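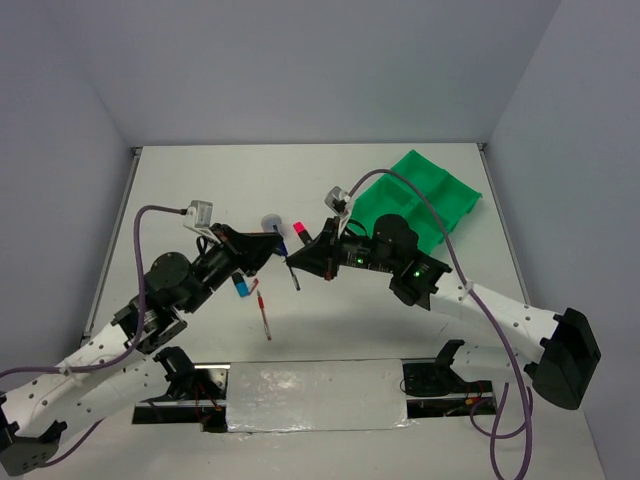
Pen work in May. Both grippers at the blue pen, green tray behind on the right.

Planning notes, equipment for the two-arm cell. Written after lunch, to be continued when the quotes are complete.

I want to collect in one place what we need to buy before summer, what we would like to buy, and what can wait. Until now these things are in my e-mails, in the old notebook and on the whiteboard, and they do not agree with each other. Please write corrections under the entry and leave my text as it is, so that we can still see why we decided something.

Money. The yearly budget line for the cell is closed for big items until autumn. We still have the small purchases, where the limit is 500 per order and one signature is enough. Everything above this needs a written reason and a second quote. I asked if two orders to the same supplier in one month count as one order. The answer was yes. So please don't split anything.

1. Wrist, spare unit

The most expensive item. We have no complete spare wrist for either arm. If one motor stops, the whole two-arm work stops too, because tasks like the pen handover make no sense with one arm. Weldale quoted 1468 for the complete wrist with motor housing and brackets, without gripper. Delivery is not included and they did not want to tell me a price for it by telephone.

I compared this with buying only the motor. It is cheaper, but we would have to open the wrist and calibrate again ourselves, and last time this took me most of a week (with the help of Dušan). I am for the complete unit. It must go the long way, with the written reason. I will draft the reason, Dušan Spahić has promised to read it for the technical part.

Question for Weldale, still open: is the same unit good for left and right, or is the mounting different? In their drawing the connector is only on one side. If it is different, one spare covers only half of our risk and I would write the request in another way.

2. Gripper fingers

The tapered black fingers are fine for slim things. They meet well at the point and they can take a pen by the barrel from a slanted position. I would not change the shape. What I want is a second set for each arm, so that we can change them in the same minute when one is damaged, and don't have to wait.

Tomić can make them from our drawing. He asks 169 for one pair. Two pairs stay under the small limit and I can order this without the long way. He needs the final drawing with tolerances, the one he has is from before we moved the screw holes. I should send him the new one this week. Material same as before.

Dušan would like to try also a softer tip for smooth barrels. I have nothing against it, but please as a separate order later, when we have seen how the normal ones behave over more runs.

3. Cables

For me this is the item with the best relation of price and use. The camera cable on each arm goes free from the module and is held with a white tie on the forearm. On the right it makes a long arch, and in the picture it passes in front of the tray. For the fixed camera this means part of the tray can be hidden, depending on the position of the arm. For the arm itself it means a loop which can be caught.

What I would buy: a light flexible guide for each arm, clips which hold on the forearm without drilling, and two shorter camera cables. Ondonum has all of it in the catalogue. I don't have a written quote yet. I measured with a string the path from the module to the elbow, in the most stretched pose, and added a hand's width. Please somebody else measure again before we order, because a cable too short is worse than the loop we have now. The guide must not make the wrist stiff. If it does, we take only the clips.

The cheap variant, if Ondonum is too expensive: more cable ties, better placed. We can do this in any case today and it costs nothing.

4. Camera modules

No purchase now. Both modules see enough above the gripper. I had on my list one spare module with bracket, Brilter offers one that fits, but they sell it only together with their software licence and I do not need the licence. I wrote to them and asked for the hardware alone. If they say no, we let it be until autumn.

The bracket we can print or bend ourselves. It is a light part and the first thing that bends when an arm touches the wall. Two spare brackets in the drawer would be good. No cost except our time.

5. Small material for the tasks

Pens, markers, trays. I reserved 100 for this until the end of summer. We need:
- more pens of the slim type with clear barrel, in blue and in red
- markers with black body and bright ends, blue and pink-red, so that left and right can be told apart by colour in the recordings
- one more divided tray, same green if the shop still has it

About the tray I have one wish. It should be the same model, because the height of the low walls between the compartments is in our settings. A different tray means teaching the placing positions again. If the same model is not available, please ask me before you buy another.

Please buy pens in one packet from one maker. Mixed pens have different thickness and afterwards we do not know if a failed grasp comes from the finger or from the pen.

6. Things I took off the list

New side walls: the plain grey is good, we keep it. Lighting: I would like less reflection from the shiny film at the front edge of the table, but first we try to move the lamp. A second fixed camera: useful, too expensive for now, and we have no place in the rack.

Order of doing things

First the fingers from Tomić and the small material, they are cheap and we can sign them ourselves. Then the cable measuring, then Ondonum. The wrist request goes in parallel, because it will be slow whatever we do.

Open points
- Weldale: left and right the same? Delivery price?
- Second quote for the wrist. Dušan knows a dealer, I don't have the name.
- New finger drawing to Tomić (me)
- Second measuring of the cable path (who?)
- Brilter: answer about the module without licence

Added 16:40. Dušan says that the fastening screws for the fingers should be ordered together with the fingers, the old ones are worn in the head. He is right. I have put them on the note for Tomić, price to be asked.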